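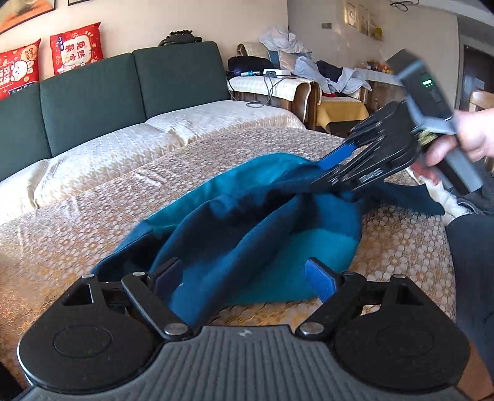
Grasp planning for cloth is where we pick up again, and I want to spend this whole handout on it, because the folding assignment leans on it so heavily and because last time I rushed the part that matters most. With a rigid object, a mug or a block, you can estimate one pose and plan against it. Six numbers and you are done. Cloth gives you no such gift. Take the blue-green piece between the two grippers: it is bunched up, the creases read as dark navy and the raised parts as a much brighter teal, and a simple color threshold tuned on one will happily throw away the other. Then there is the long corner trailing off to the right, which is exactly the sort of feature a planner would love to find, and under it a spread with a repeating hexagonal dot pattern, which is exactly the sort of background that fills an edge detector with nonsense. Keep that combination in your head as you read, as I will come back to it several times.

Course notes, Unit 7: Perceiving and Planning for Deformable Objects
Revised 30 Aug 2020

Before you start, please have the Retton package installed and the Unit 6 exercises working. If your transforms from Unit 6 are still wrong, fix those first! I know it is tempting to push on, but every error in this unit looks like a perception error, and half of them are really a frame that somebody left in camera coordinates.

7.1 What the state is, and what we pretend it is

In principle the state of a cloth is the position of every point on it. You could write that down as a mesh, and simulators do, but estimating a full mesh from one view is hopeless when most of the surface is folded under itself. So we pretend. In this course we use a reduced state with three parts: a mask (which pixels are cloth), a height map over the mask, and a short list of candidate features, meaning corners, hems and ridges, each with a confidence.

Do notice that the reduced state is allowed to be wrong about hidden material. It says nothing about what is under the pile. Students often try to repair this by guessing the missing corners, and their planners then reach with great confidence for a corner that is buried two layers down. Leave the hidden corners out of the list. A missing entry makes the planner cautious, and a made-up one makes it reckless.

7.2 Segmentation

Our starting point is the segmenter that ships with Retton, which was trained on the Hjaltested set. That set has 3,193 labeled views, and I have held back 666 of them for testing, so please do not go looking for them in the shared folder. You will be training on what is left after we also remove the views with no cloth in them.

Three remarks from past years of grading.

Work in a color space that separates brightness from hue. The navy and the teal in our opening picture are much closer in hue than they are in brightness, and a model that sees this will stop cutting holes in the middle of the pile wherever there is a fold.

Augment the backgrounds. A plain tabletop teaches the network that anything with texture is cloth, and a patterned bedspread will then be swallowed whole. Worse, the spread is cloth too, so the label "cloth" is a poor one to begin with. What you want is "the piece we are manipulating," and the segmenter needs a hint about which piece that is. We supply the hint as a point prompt placed between the fingertips, projected forward along the gripper axis.

Mask out your own hand. The fingertips in our setup carry blue pads, and they sit right up against blue-green fabric, so of course the segmenter wants to join them together. You know where your own fingers are (they are fixed in the camera view except for the opening width), so render them into a mask and subtract it. The second gripper is harder, as it moves freely through the view, and you will need its relative pose for that. See 7.4.

7.3 Scoring a grasp

A candidate grasp is a point, an approach direction and an opening width. For each candidate we compute a score from four terms:

score = w1 * ridge + w2 * reach - w3 * layers - w4 * crowding

The ridge term is high where the height map has a narrow raised fold that fits between the fingers. The reach term falls off near the joint limits. The layers term estimates how much fabric you are going to pinch at once, and the crowding term punishes a grasp that comes too close to the other gripper.

I would start with all the weights at one and look at what comes out. Really look! Draw the top candidates over the picture and ask yourself whether you would put your own finger and thumb there. You have handled cloth every day of your life and your sense of it is far better than the formula, so use it to tune the formula.

The sampler draws 200 candidates per view by default. You may raise this, but try raising the quality of the proposals before you raise the number. If you sample evenly over the mask, most of your budget lands on flat areas where the fingers can only press down. Sampling in proportion to local curvature makes a very large difference for one extra line of code.

7.4 Two grippers

Folding and spreading need two contact points, and so the planner has to pick a pair. Scoring each hand by itself and taking the best of both is the natural first try, and it fails in a predictable way: both hands choose the same lovely ridge.

Score the pair together instead. Add a term for the distance between the two points, measured along the surface where you can and straight across where you cannot. Two points that are close in space may be far apart along the fabric, with a fold running between them, and pulling on such a pair opens the fold. That is often just what you want at the start of a spreading task. For a near-flat cloth it hardly matters which distance you use.

For the relative pose of the grippers, the Ernau tracker publishes both tool frames in a common world frame. Check the timestamps. The two streams are not locked to each other, and if you subtract the newest message on one from the newest on the other you will get a relative pose that wobbles whenever either hand moves quickly. Interpolate both to the image time. There is a helper for this in Retton called pose_at, and I would much rather you used it than wrote your own - past homemade versions have nearly all had trouble with quaternion signs.

7.5 Control after contact

Once the fingers close, the plan is already a little out of date. The cloth shifts as you touch it, and the point you aimed for has moved. We deal with this in the plainest possible way: plan a short motion, carry it out, look again, plan again. The Oltance controller accepts short segments and blends them, so you do not have to come to a stop between plans.

Be gentle about how often you replan. If the planner is free to change its mind on every image, it will swing back and forth between two candidates with nearly equal scores and the hand will hover and shiver over the cloth. Add a small bonus for keeping the current target, and only give it up when a rival beats it by a clear margin. What counts as clear depends on your weights, so log the scores for a few runs and choose from the log.

Losing the cloth halfway through a lift also needs a branch of its own. Detect it from the finger opening (a closed grip on fabric stops slightly wider than a closed grip on nothing), open, back away along the approach direction, and return to 7.2. With very thin fabric the difference in opening is too small to trust, and you should compare the mask before and after the lift.

7.6 Assignment

The training split for this assignment has 1,898 views. Using it, please do the following:

1. Fine-tune the segmenter and report the overlap score on your own validation split. Show your worst views along with your best.
2. Implement the pair score from 7.4 and compare it with independent scoring on the same views.
3. Add the target bonus from 7.5 and plot the chosen target over time, with and without it.
4. Write a page on one failure you could not fix. Say what the reduced state contained at that moment and what it was missing.

Part 4 carries as much weight as part 2, so do leave yourself time for it. A careful page on a stubborn failure is a pleasure to read, and I have given full marks to groups whose planner never once managed a clean fold.

The robot sessions for the final project run in December, and the code you hand in now is the code you will start from then, so comment it for your future selves. Unit 8 covers learned policies and will assume you have the replanning loop running in simulation.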